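Potby Fitness Forum > Home Training > Kettlebell swings every day, is it too much?

Motside
Hello all. I do 400 swings per week with a 40 lb bell, and after 8 weeks my lower back is tired every morning. Should I stop or only reduce?

Hajdu
Reduce. Three days per week is enough for most people. Eat more protein also.

Dedstead
I don't agree with Hajdu. The number is fine, the hinge is probably bad. Most beginners squat the swing.
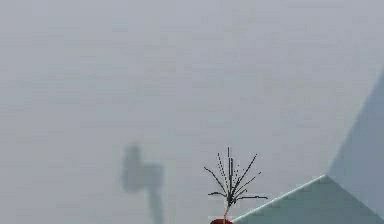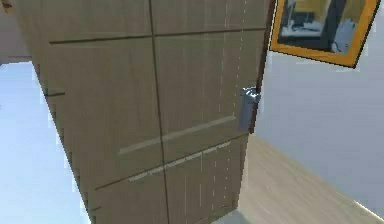 Motside
Maybe it is the hinge, my wife says that I bend like an old chair. I have no mirror at home and I train alone, so I cannot check it. Is there some drill for this? A plain door like the brown paneled one in my second picture, with a groove down the middle, would give me a straight line to compare with my back.

Dedstead
Yes – stand one foot length from the wall and touch it with your hips only. Knees stay soft.

Hajdu
Good drill, but I still say rest first. A tired back learns nothing.

Mitali Wanigasekara
I did both. One week without swings, then sets of ten on Monday and Thursday. My back was fine after that, and now I am at 300 per week.

Motside
Thank you, I will start with the rest week.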